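Arms on the chair line – anyone else had this at work?

Forum index > Work and wages > Warehouse, hire and events

chairmonkey_dee
Posts: 299
Location: Cludgate

Long one, sorry, get a brew. I've been at Harnon for 13 years. We hire out chairs and tables for weddings and dos, and my bit is what happens when they come back, so wiping, checking, turning them over, tightening up, sending the bad ones to the pile. Since July we've had robot arms on the turning over and holding. A pair of them, Bianchini ones, and they work with the chair upside down on the floor with plastic sheeting under it, same as we always did it by hand. 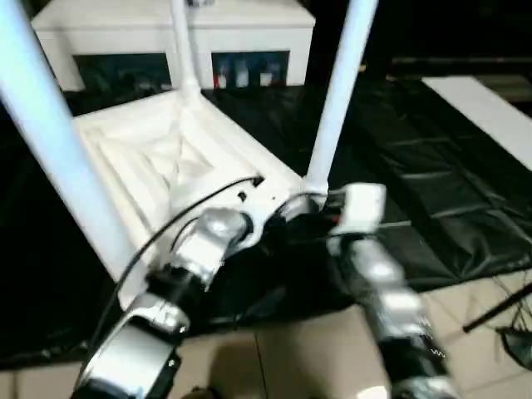
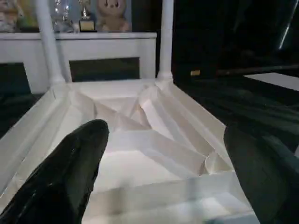

So the arms take hold of the seat and then one of us does the looking. Before that I'd do the lot myself, over it goes, knee against it, wipe, look at where the legs join the seat, wiggle each one, back over, next. I can't tell you what that does to your lower back by four in the afternoon. My physio could draw it from memory.

And I do like not lifting! I want that on record before anybody calls me a dinosaur. But the job's gone funny. I used to go at my own speed, so quick on a good batch and slow on the ones that had been out in a field in the rain. Now the arms set the pace and I'm stood waiting, then bending in for a look, then waiting again. I'm less tired and more fed up, if that makes sense. And there used to be five of us on returns and now there's three. The other two went over to deliveries, which one of them wanted and one of them very much didn't.

Noman Khattak, he's our ops manager, nice enough bloke, says it's about backs and sick days and there's no plan to go below three. I half believe him. Anybody been through this? Does it settle down or do you just get used to it?

---

pallet_of_regrets
Posts: 3,852

Went through it in a bottling place, different machines but same feeling. You're describing being paced, and it's the worst part. Ask for a pause button that YOU control and that doesn't get logged against you. Ours got logged for the first month, people stopped pressing it and then someone got their sleeve caught. Nothing serious, but it got their attention, and the logging stopped.

I'd also say get it in writing about the three. "No plan to" is what they told us too.

---

Wrenfield
Posts: 61

Playing the other side a bit – I run a small hire outfit, much smaller than yours by the sound of it, and I'd have arms in tomorrow if I could afford them. I've had two good people leave in their forties because of their shoulders. It isn't all greed. If your manager says it's about backs, it may well be about backs.

Do they manage with the legs in the way? That's what I'd worry about, turning something that shape without bashing a leg on the floor.

---

chairmonkey_dee

They go slow when they turn one, much slower than me, I'd have done three. They hold it by the seat, not the legs. Early on they had them taking hold of a leg and I said that's the bit we're meant to be checking, if it's loose you'll have it off! They changed it that same week, so credit where it's due.

Once it's down and they've got it, it's rock steady though. Steadier than my knee. I can get right in at the joints with a torch and both hands free, and I've found a couple of hairline cracks I reckon I'd have missed in the old days. I don't love admitting that.

pallet, the pause thing is a good shout. We've got the big red stop but that kills everything and you have to get Noman to come and reset it, so you feel a right lemon using it to scratch your nose.

---

tinpot_tom
Posts: 418

Three people watching two arms turn a chair over slower than one person. Tell me again how this is progress.

---

Wrenfield

Because the one person's forty-eight and her back's gone, Tom.

---

chairmonkey_dee

Oi. Forty-six.

---

tinpot_tom

Apologies for the extra two years. But I'm serious. If the arms are slower then the saving is the two who went to deliveries, and the three left are making up the difference. It'll show up as the same number of chairs through with fewer wages, and the thing that's given way is your tea break. I've seen it with a sorting line. Keep a note for a fortnight of what goes through and who's on.

---

LottieB_nights
Posts: 27

I'm on the other end of this so don't shout at me. I don't build arms but I go into places and help set them up, mostly Zemard kit, and the returns jobs are the fiddly ones because no two things come back the same. A cloth stuck to it, mud, a leg bent a bit. The people who've done the job for years are the only ones who know what "a bit bent" means and when it matters.

Dee, what you did about the leg grip is skilled work. I've been on sites where that would have been a paid half day for somebody with a laptop. Have they changed your job title or your grade? If you're telling them how the thing should hold a chair and they're altering it because you said so, you're doing setup and you should be asking for setup money.

---

chairmonkey_dee

Job title's the same. Returns Operative. It never crossed my mind to ask, I just thought I was moaning and they'd listened for once.

I've had a think over tea about what I've told them since July. The leg thing. Wipe the seat edge before the arms go near it, never after, because if there's a greasy patch the chair can creep. Tape the sheet down, because wrinkles in it stop a chair sitting flat and then everybody's chasing it. The grey chairs want a different way of holding altogether and they still haven't sorted that, we do the grey ones by hand and it's a lovely holiday.

Looking at it written down it's more than I thought.

---

pallet_of_regrets

Print that post and take it in.

---

tinpot_tom

I'm with Lottie on the money, which I wasn't expecting. But I'd be careful. Once you've taught it everything, what are you there for? The bloke on our sorting line who knew the most spent half a year pointing at things so the machine could learn them. Smashing bloke, very helpful. He does nights at a petrol station now.

---

LottieB_nights

That does happen and I won't pretend otherwise. What I'd say is that holding back doesn't help much either. They put it in anyway, it works badly, and then everybody has a worse day and the three of you get blamed for the numbers. I'd sooner see people trade what they know for something. A grade, a say over the speed, a proper agreement about who stays.

---

gaffertape_glenn
Posts: 140

Different trade (I do staging) but can I ask about the noise? We had a demo of an arm and it whined all day, I had it in my ears in bed.

---

chairmonkey_dee

It's not bad Glenn, sort of a hum and a click. What I miss is the talking. With five of us flipping chairs by hand it was noisy but you could natter over it, you'd be going at the same sort of rate and you'd put the world to rights. Now we're each stood at a different point waiting on a different thing and you can't get a story finished. Sounds daft as a complaint, I wouldn't know how to put it on a form.

---

Wrenfield

It doesn't sound daft. I'd want to know that as an owner. People stay in a dull job for who they're stood next to, and I'd never have thought of the arms spoiling that. Could you swap round so two of you work together on one chair, then both go and do the grey ones?

Also I take back a bit of what I said. I was thinking only about backs.

---

tinpot_tom

Mark the calendar.

---

chairmonkey_dee

Update for those who asked. I went in to see Noman with my list (printed, pallet, and in a plastic wallet, I felt like I was at parents' evening). He read it properly and asked about the greasy edge one, he hadn't known that was me. He can't do anything on grade himself, it has to go up, but he's putting it in with my name on it and the other two's as well, because I said it's all three of us who've been telling them things.

On the pause – yes, they can do one, Bianchini have to come out and fit it. No date. It won't be logged, and he's sending me an email to say so, which I've asked for twice now.

On staying at three he still wouldn't write anything down. He went a bit pink. So make of that what you will, Tom, I know what you'll make of it.

We've started doing Wrenfield's swap though, two on the arms together and one on the greys, change at ten and at two. I got a whole story out this morning about my sister's caravan.

---

tinpot_tom

I make of it what you'd think. Keep writing down what goes through. Good on you for taking it in, though, I mean that.

---

pallet_of_regrets

Email him again about the email.

---

LottieB_nights

And when the engineer comes to fit the pause, ask to be there. Don't let them stick it on the wall where you'd have to walk to it. You want to be able to reach it with a torch in one hand and your head down by the chair.

---

chairmonkey_dee

Ooh, good one, I'd never have thought of where it goes. Adding it to the plastic wallet. Will report back when they've been.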